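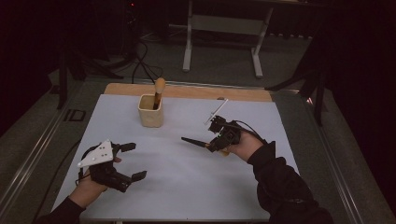

Moving to Ernuldale in July, how do buses, shopping and laundry work?

Posted by Fengying Guo in Living Abroad > Daily Life

I start a job in Ernuldale in July and have a room sorted in the Grisdale part of town, on the hill behind the station. I have read the council pages but they are mostly about tax and registering. I have three things I can't find a clear reply to.

First, the bus. My office is by the harbour and I need to be in by 8.30. Do I buy a monthly pass or pay each time? I will probably go in four days a week.

Second, food shops. Someone told me everything closes early and that you need a card to get into some of them. Is that right?

Third, the flat has no washing machine. There is a shared one in the basement and the landlord says I have to book it. I've never lived anywhere with this and don't want to upset the neighbours in my first week.

Also, is it worth shipping small things over or do I buy them there? I mean toiletries, make-up bits, kitchen stuff. I have one suitcase and one box.

Thanks.

Frøydis Vik

I lived in Grisdale for seven years, two streets up from the station, so I can help with most of this.

Bus: you want the 52. It goes from the top of the hill down to the harbour and takes 25 minutes in the morning, less later on. Get on at the back or the front, it doesn't matter, but touch your card on the reader or you are travelling without a ticket even if you have credit. The inspectors don't accept "I'm new". For four days a week the monthly pass is cheaper, though not by much. If you take a week off in the middle of the month it isn't. The pass runs from the day you first use it and not from the first of the month, so don't activate it on the way from the airport if you start work the week after.

The bus is full between 7.40 and 8.10. The one before that is fine.

Shops: the big Kaijage by the roundabout is open until nine in the evening. The small one next to the station shuts at seven. The card is for the unstaffed shop on the corner, which is open all night. You sign up at the desk in the big Kaijage with your passport and a local address, and then the door lets you in. Weigh your own fruit and veg in all of them. You put it on the scale, press the picture and stick the label on the bag. If you get to the till without a label they send you back.

Bring your own bags and take bottles back. The machine is to the left of the entrance and prints a slip which you hand in at the till.

Small things: most of it you can get there. I would only pack what you are fussy about. Foundation shades were limited when I lived there and brushes cost more than I was used to, so I brought mine from home. Pans and plates, buy second hand. There is a charity shop behind the library.

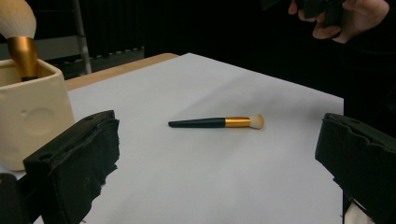 Make-up brush with a dark handle and cream-white bristles.

Electric things are a different matter, check the plug and the voltage before you pack a hairdryer.

Salim Ndung'u

Agree with the above on the bus. On laundry, as she left that out:

There will be a board or a screen by the basement door. Older buildings have a board with little locks, one per flat. You move your lock to the time you want and that is your booking. Newer ones have a Vosel panel and you use your door tag. Ours was a Vosel and let you hold one slot at a time. You can't book the next until the first has finished.

Slots in our building were three hours. If you don't turn up within half an hour anyone can take it. Clean the fluff filter in the dryer and wipe the powder drawer. That is what people leave notes about. Don't run over, even by ten minutes.

Ask the landlord for the door code as well as the tag. Mine forgot and I stood there with a bag of sheets.

Oduor Masanja

not sure about the pass but the last bus up the hill is before midnight, after that its a taxi or walk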